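Quieting a Small Shop Compressor: Final Project Report
Shop Practice II, Team 4
Inger Snorradóttir, Asif Soomro, Maham Kiani
6 May 2026

Background

The finishing room at Grotside shares a wall with a seminar room, and the seminar room has opinions. Every time somebody sprays a model, the compressor kicks on, the lecture stops, and a person with a lanyard comes around the corner to ask how much longer. Our team was given the compressor, a 2-gallon Vodine oil-free unit, and one semester to make it less of a social problem.

The Vodine has been in the room longer than any of us have been enrolled. It has a single piston, a small horizontal tank, a pressure switch that sticks, and a regulator with a cracked gauge face. The manual is missing its middle pages, which were the ones with the troubleshooting chart.

What we set out to do

The assignment sheet asked for a measurable improvement. We did not own a sound meter, and the one we signed up to borrow was out on loan until August. Fahad Tarar, our lab instructor, let us use a listening test instead: the same people stand at the same tape mark in the hallway and rate the noise from 1 to 10. We know this is not science in the strict sense. It was what we had.

We also agreed not to open the pump itself. Asif wanted to. He was outvoted, and would like that noted.
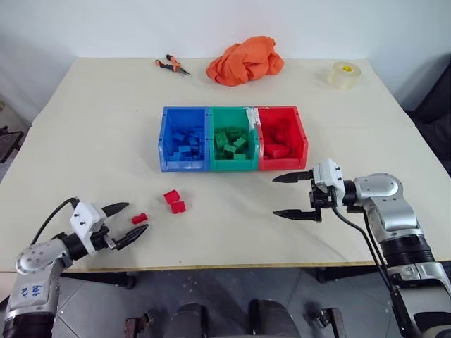 Leaks came first. A compressor that leaks runs more often, and a compressor that runs half as often is half as annoying, at least by seminar room math. We filled the tank to 40 psi, shut it off, and watched the needle through the crack in the gauge. It dropped to nothing before Maham got back from the vending machine.

Soapy water found the trouble fast. The drain valve on the bottom of the tank was bubbling like a fish tank, and so was the quick-connect on the hose. The drain valve had grit on its seat and only needed cleaning. The quick-connect had been wrapped in thread tape by several generations of students, each going over the last one's work, and in at least one layer the tape ran the wrong way. We cut it all off, cleaned the threads, and started over with fresh tape wound clockwise. The next time we filled the tank, the needle still showed most of its pressure at the end of the lab period.

Vibration

The compressor stood on four rubber feet, of which two were still rubber. The others had hardened into something closer to hockey puck, and one had a bolt coming through it that touched the floor directly. This explained the buzzing in the wall, and possibly some of the lanyard visits.

We replaced all four feet and set the unit on a paving stone with a square of dense foam mat underneath. Our first try used soft upholstery foam, and the compressor walked off it during a test run and unplugged itself. In fairness, that was the quietest result of the semester — Maham proposed we submit it as is.

The box

The enclosure took most of our time. We built it out of particle board left over from the Greenberg display cases, lined it with carpet scraps, and left an opening at each end for air. The first version had openings that were too small. After 20 minutes of stop-and-go running the top of the pump was too hot to touch, and we could smell carpet. We made the openings bigger and put a baffle in front of each one, so air can get around the corner but the noise has a harder time of it.

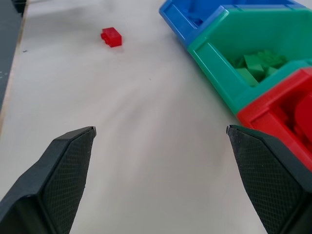 The box does have drawbacks. You can't read the gauge with the lid on, so we moved the regulator outside on a short length of hose. The moisture trap went with it, and it works better there, with some hose ahead of it for the air to cool down in. We would like to claim we planned this. The drain valve is still inside, and we expect the tank will now get drained even less often than before, which was never.

Results

Before any work, our listeners gave the compressor an average of 8. With the leaks fixed and the new feet it got a 6, and with the box it got a 3. One listener, Aqeel Khattak, gave it a 9 all three times. He was in the seminar room for most of last fall and we feel his data should be kept in.

For painting, nothing got worse. We ran a Grelto airbrush at 20 psi on scrap styrene before and after, and the lines looked the same to us, meaning shaky in both cases. The pressure switch still sticks now and then. Tapping it with a screwdriver handle helps, and we have taped a screwdriver to the box.

If another team picks this up

Replace the pressure switch before anything else. Put a drain line through the side of the box. Borrow the sound meter early. Asif has drawings for opening the pump and will email them to anyone who asks.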